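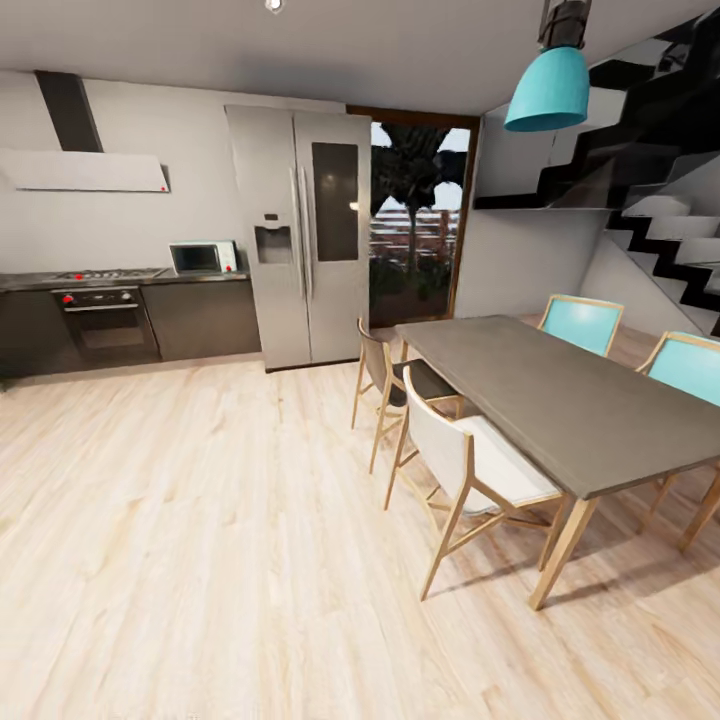
Uma manhã na Tellska, entre cozinhas que só existem no ecrã

Cheguei à visita às nove e meia, com um café na mão e a ideia de que ia ver braços mecânicos a lavar loiça. Vi muito ecrã! A Tellska prepara robôs para a limpeza e arrumação de apartamentos de férias, e quase todo o trabalho começa numa casa simulada: cozinha, mesa de jantar, cadeiras brancas, escuras e turquesa (eu queria o candeeiro a condizer para minha casa, confesso) e chão de madeira clara por todo o lado.

O cliente é a Prarance, que trata de 177 apartamentos na costa. Foi por isso que me inscrevi - trabalhei dois verões em limpezas, há muito tempo, e ainda me lembro das costas ao fim de agosto.

Quem nos recebeu foi a Nuria Moya. Passou onze anos a fazer camas e a esfregar fogões na Prarance e agora está sentada ao lado dos programadores, a dizer-lhes onde é que a casa está errada. E está errada muitas vezes, pelos vistos. As primeiras versões tinham os armários todos vazios e as cadeiras sempre encostadas à mesa, direitinhas. «Nunca entrei num apartamento depois de um fim de semana e encontrei as cadeiras assim», contou ela, e metade do grupo desatou a rir.

Deixaram-nos experimentar. Há um posto com dois comandos e vemos o que vê a garra, de muito perto. Ao princípio é desorientador: deixamos de ter cozinha, temos só madeira e dois dedos pretos, e perdemos por completo a noção de onde está o resto da sala. Demorei uma eternidade a encontrar uma colher. O rapaz antes de mim, que joga consola, despachou aquilo num instante.
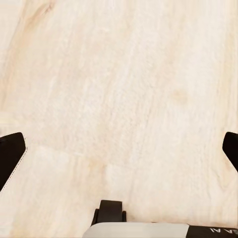

Boletim Bruvthorpe | n.º 60 | página 8

Perguntei à Nuria se tinha saudades do trabalho antigo. Das colegas sim, dos fornos não. O que mais lhe custou foi passar o dia sentada, e nas primeiras semanas levantava-se a toda a hora só para andar no corredor. Também me disse uma coisa que apontei: quando repete a mesma tarefa no simulador durante uma tarde inteira, chega a casa com os olhos cansados e as pernas frescas, e ainda não decidiu qual dos cansaços prefere.

Nas equipas da Prarance as opiniões dividem-se. A Esperanza Quintana, que coordena os turnos, mostrou-nos a proposta de escala para setembro: o robô ficaria com o levantar da mesa e o arrumar da loiça, as pessoas com as camas, as casas de banho e a verificação final. Em cada turno de oito horas, uma pessoa passaria a acompanhar a máquina. Uma senhora do grupo quis saber se essa pessoa ganha mais. A Esperanza respondeu que isso está a ser negociado e não adiantou mais nada, o que me soube a pouco.

Houve ainda uma conversa comprida sobre formação. São 60 horas, pagas e dentro do horário, e no fim há uma prova no simulador. Quem não passar fica nas funções que tinha, pelo menos foi o que nos garantiram.

Para quem quiser ir: a entrada faz-se pelo portão do lado da Zabala, a campainha é a de baixo e convém levar um casaco, que a sala dos ecrãs é gelada. As bolachas de canela ao pé da máquina do café são para as visitas. Perguntei antes de tirar a segunda.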